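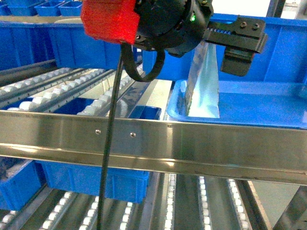
Picking cell, flow rack side – monthly safety and function check
Site: Mesteddale
Cell integrator: Brakance
Date of check: 13th April
Result: released for work with remarks, 2 items open

1. Emergency stop, both sides of the cell
OK. Arm stops at once, reset needs the key. Key is now kept in the shift office and not in the lock, as was asked in February.

2. Light curtain at the loading side
OK. Tested with the rod, high and low.

3. Screws and mounting of gripper
OK. Marking paint is not broken on any screw. Please do not retighten by feeling, use the torque wrench.

4. Finger pads
OK with remark. Left corner of one pad is a little worn. It can still hold a bag, but I would change the pair before next check. Spare pads are from Trajkovski, drawer 9.

5. Cables at the arm
OPEN. The cable loop must be free in all positions. In the lowest pick position it comes too near to the rail for my taste. Brakance should say what is the smallest allowed distance, the manual does not say it.

6. Rack, rails and rollers
OK. Rail is clean, no sharp edges. One roller in the lower level was turning heavy, cleaned and now fine.

7. Bins and trays
OK. No cracks. Old labels should be removed completely before new ones are put on, the scanner reads the old ones too.

8. Pick test with clear bags
OPEN. The cell made 116 test picks and dropped 9. All nine were transparent bags which are folded and stand upright. Flat bags and cartons gave no problem. A person takes such a bag without thinking. The machine must first find where the bag ends and the tray begins, and with clear plastic this is still difficult.

9. Behavior after a dropped item
OK. Arm stops and calls the operator. Nobody may reach in before the yellow lamp is on!

10. Counter
2,606 picks since last check, written in the log.

General comment
I was asked by Plondness, who own the stock, if the cell can run the night shift without an operator. From safety side I see no reason against it – the guards are good. From the work side my answer is not yet. Refilling, turning a bag that lies wrong and picking up from the floor are still done by hand, and with the drops of item 8 somebody has to be near. I suggest to repeat the test when the pads are changed.

Next check: as planned, items 5 and 8 first.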